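Wilten site, second arm on the packing bench
General chat > Work and shifts

drostska_nights
Posted 2019-06-09
They've told us the Ferreira line gets a second arm in January. We've had the first one for 14 weeks. Four of us used to pack there, now it's two, and the other two went to returns. Same pay, but returns is days only, so they lose the night money. Has anyone been through this? What did you ask for?

viter77
We asked for the shift premium to be kept for a year. Got six months. Get it in writing before the arm is switched on, not after.

Kuo-hua Cheung
I look after the arms on our site, so I'll put the other side. Nobody on my bench lifts all day now and I don't miss it. But the work hasn't gone away, it's changed. I clear stops, swap worn fingers and wipe the camera lenses. 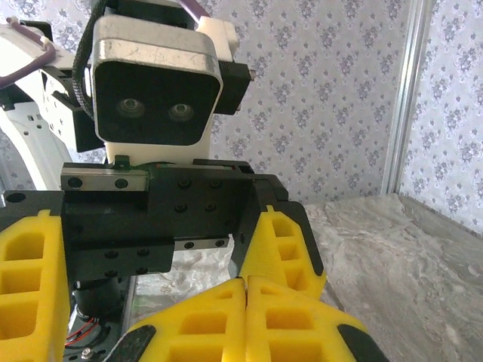 The fingers are the bit to ask about. Ours are yellow with rubber pads, and when a pad goes it starts dropping cartons. If your two packers are expected to change them, that's a maintenance task and it should be graded as one. Ours wasn't until we complained.

drostska_nights
They do change them. They got one afternoon of training and no regrade.

n_paulauskas
Sorry, but swapping a finger is a couple of screws. I wouldn't call that maintenance. We did 3,118 cartons last week with one person watching and he had time to read the paper.

Kuo-hua Cheung
Depends on the gripper, Normunds. And he's on his own with it at three in the morning if it jams. Who does he ring?

n_paulauskas
The supervisor. Fair point about nights though, she's not always on site.

viter77
Ask what happens to the 400 an hour target as well. Ours went up when the second arm came and they counted the stops against us.

drostska_nights
Hadn't thought of that. Meeting is Thursday, I'll take the target and the regrade in with me and post what they say.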